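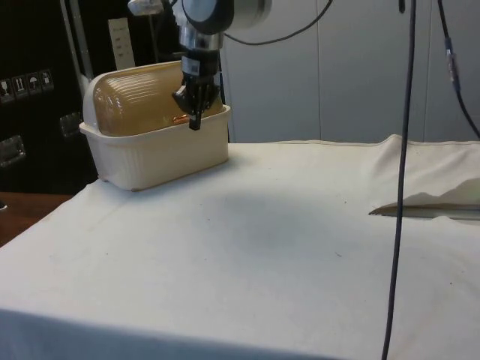
What do you keep in a box with a roll-top lid? In my house it has been bread, then onions, then bread again, and for one very short stretch all the takeout menus we own.

I've been putting together a little gallery of storage boxes from Grurwood (the street, not the river), and the bread boxes are the ones I get the most mail about, so they get their own page. I love these things! My aunt had a metal one that shrieked every time you wanted toast, and I've had a soft spot for a quiet plastic lid ever since.

The one on this page has a ribbed tray for a base and a domed top with a see-through brown cover. I'd call the color amber when the lid is down and the light comes through it, though Ramiro Montes says it's "root beer" and he won't budge. The grooves down the front of the tray are my favorite bit – very diner counter, very much what I'd want next to the coffee maker. They do catch crumbs, so keep an old toothbrush handy.

A few things I've picked up from living with boxes like this:

- Let the loaf cool all the way before it goes in. A warm loaf fogs up the cover and you'll get a soggy crust by supper.
- Wipe the track the cover slides in every week or so. Dry cloth first, then damp.
- Don't stack cookbooks on a dome. (I did. They slid.)
- White plastic yellows next to a sunny window, and I haven't found a thing that brings it back.

I put up my first bread box page in May and it's had 486 visits, which is 37 more than the page on spice racks, and I worked on that one a lot harder! 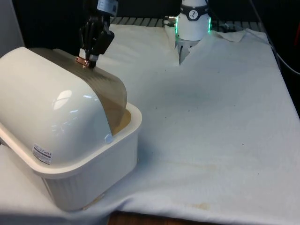 Sarla Sengar wrote in to say she gave up on sliding covers years ago and went back to a cloth bag on a hook, and that her rye keeps four days in it without any fuss. Fair enough! I tried a bag too, but our kitchen in Nomemport gets so dry once the heat comes on that the bread was croutons by the second morning.

What I like about the curved cover is that it doesn't need any room in front. It goes up over the dome, you grab your bread, and you don't have to shove the butter dish out of the way first. With a tinted one you can also tell at a glance if somebody left you only the heel.

Cake tins are next, once I've washed them all.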